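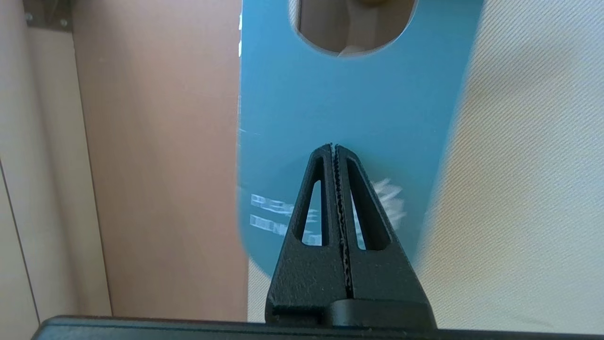
I'm going to defend the door hanger. You know the one, a bit of stiff card with a hole in it that goes over a doorknob and tells the world to go away or come on in. I own 6 of them at this point, which my family thinks is 5 too many, and I use at least one every single day.

It started at a hotel, like it does for everybody. I was at the Plendow for a work thing and the hanger on my door was so thick and so nicely cut that I took it home in my suitcase. (I left a good tip. I feel fine about it.) I hung it on the spare room door on a Wednesday when I had a pile of paperwork to get through, and people walked right past! No knocking, no "quick question," no head poking in to ask where the tape was.

Now, I've tried the other ways. I've tried closing the door, which in my house means "please open this." I've tried texting the family group that I'm busy until noon, and the text gets a thumbs up and then somebody knocks at ten. A friend swears by Gresum, an app that changes a little light outside your room, and I used it for most of September. It cost me 42 dollars and I spent more time charging the light than working under it. A card doesn't need charging. It hangs there.

I do have opinions on what makes a good one. The hole matters most. Too small and you're wrestling it over the knob with both hands, too big and it slides off whenever the door moves. Lever handles are a whole separate problem, and I'd love it if hotels would admit that, because I've picked my hanger up off the hallway carpet more times than I can remember. I like rounded corners. I like a solid color that you can spot from the other end of the hall, before you've gotten your knuckles up. And please, keep the words short. The Guérin, where I stayed last spring, had a joke on theirs that ran to four lines, and housekeeping knocked anyway, and who could blame them?

What bugs me is that hotels are dropping them. The last place I stayed had a button by the bed that was supposed to turn on a red dot outside. I pressed it, went out in my socks to check, and locked myself out. A print shop will do you 500 hangers without blinking, so I don't buy that it's the cost.

Mine come from Flisivard now, a stationery place that sells them blank, and the kids write their own. My youngest's says COME IN BUT ONLY WITH SNACKS. It's been up for 20 days and so far I've paid every time.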